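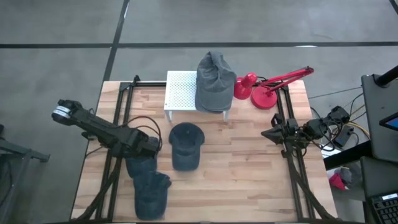 Putting hats away: where two-arm machines stand on a very ordinary chore

September 10, 2021

My test for household robots has always been the hallway. Vacuuming a floor is solved well enough to sell. Clearing the place where people drop things when they come in is another matter, and caps are a good sample of the problem. A baseball cap has a stiff part and a soft part, it changes shape when you pick it up, and it has a right way up that matters to the person who owns it.

Take four caps, three navy and one gray, and a small white shelf with a perforated top. The chore as I would write it on a note for a teenager: put the caps on the shelf. As I would have to write it for a pair of arms bolted to a table, it runs to most of a page.

Perception

Dark navy on pale wood is easy. Dark navy on dark navy is much harder, and it comes up as soon as two caps overlap. The brim and the crown of a cap are the same color, the seams are low contrast, and the outline changes completely with the viewing angle. The gray cap is on its side, half on the shelf with its brim hanging down. A person reads that as "not put away yet." A program needs a rule that says how much overhang is too much, and I have not seen two people pick the same rule.

Then there is the arm itself. A cap partly under the left arm shows only its crown to a camera looking down. The sensible policy is to move the arm and look again, but plenty of systems plan once from a single view and commit to it.

Grasping

The brim is the obvious handle. It is stiff, thin and sticks out, so a two-jaw gripper can close on it from the edge. The trouble is getting one jaw underneath when the brim is close to the wood. The button on top of the crown looks tempting and is a poor choice, as the cap swings below it like a bell. Pinching the crown fabric works more often than I expected, at the price of a dent that somebody has to push out afterward.

Two arms help here. One can steady the crown while the other works under the brim. They also double the ways to collide, and a desk lamp standing next to the shelf takes away a good part of the approach on that side. Real rooms have lamps in them. I would not trust a result from a table that didn't.

Placing

Liesl Schnyder, who wrote to me after my Punholm post, argues that placing is the real bottleneck and that everyone publishes grasp numbers as they look better. I agree with the first half. A small shelf will not take four caps side by side, so they have to be nested, brim over brim. Nesting means the second cap has to land within a couple of centimeters and in the same orientation. I did it by hand at home with a kitchen timer and needed 8 seconds for four caps. My own guess for a decent pair of arms is 5 minutes, with someone standing by.

So, can they do it yet? Single cap, clear table, brim facing out: yes, I would bet on it. A full stack with overlaps – no, or at least not 20 times in a row, and that is the figure I would want before letting one near my hallway.

I plan to write up towels in October.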